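Plestberg Flat Sheet, Sindura Weave

Home > Bedroom > Sheets > Flat sheets

I've been selling sheets out of my little shop for years, and the Plestberg is the one I keep taking home myself (my husband says we own enough, he's wrong). It's 200 thread count cotton percale, so it has that crisp, cool feel, a bit like a good shirt. If you love silky sateen, you probably won't love this one, and that's fine! Look at the Durnetti instead.

The wide size measures 255 cm across, with plenty left over to tuck in on both sides, even on one of those tall mattresses everybody seems to be buying now.

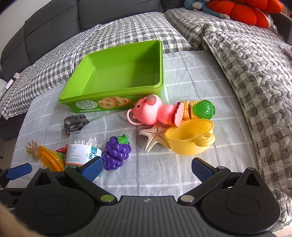
Wash it warm before the first use and hang it out if you can. It does crease. I gave up ironing mine back in May and just smooth it down with my hands while I make the bed – good enough for me. Skip the fabric softener, it makes percale go limp.

Inês Azevedo, one of my regulars, asked if the pillowcases come separately. Yes, they do, in packs of 2, and they're listed under Barros because that's the mill that sews them.

Colors vary a little between batches, so order everything together if you want a close match.

Returns: unwashed, in the bag, please
Questions: write to Cirilo Galindo at the shop desk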